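Gater: wrist bracket and cable notes for the two-arm cell
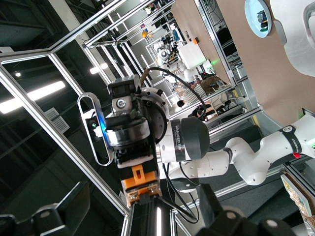 Hardware / Wrist and gripper

Hello, and thank you for stopping by this folder. Gater is the name Zuzanna Kalinowski and I gave to our two-arm build at the Jundinby shared workshop, and it has grown a good deal since the first upload (which was one drawing and a very hopeful parts list). Everything you need to print and fit the orange gripper bracket is in here, along with the things we wish we had written down sooner.

The bracket sits at the gripper end of a white arm, below the round silver and black housing. The sensor module has a mount of its own, the long oval one with the silver frame, and you'll find that under "sensor_mount". If you only want the orange part, please feel free to ignore the rest!

What is in the folder

bracket/ - print files, version 9, plus the older ones in case you have already drilled for them
sensor_mount/ - drawings for the oval mount
cell/ - cut list for the aluminium extrusion around the workspace
gesto/ - Gesto, our little script for moving both arms to their rest pose
logs/ - 400 short runs, one text file each

Printing and fitting

Print the bracket flat side down at 50 per cent infill. Fit it with the power off and do the bolts up by hand first, then go round again with the key. Leave a generous loop in the cables over the top of the wrist. Ours were too short to begin with, and we lost a whole evening to a plug that kept working itself out whenever the arm turned.

Run Gesto at 20 per cent speed the first time, please, and keep a hand near the stop button.

Known niggles

The Domański adaptor plate is a tight fit and may want a little filing. Some of the early logs have no end time, and I'm hoping to mend those in August.

Licence and contact

Use it, change it, share it, and do mention Gater if you put your own version online. Questions are best left on the issues page, where Zuzanna and I both read them.

Last updated 2026-07-07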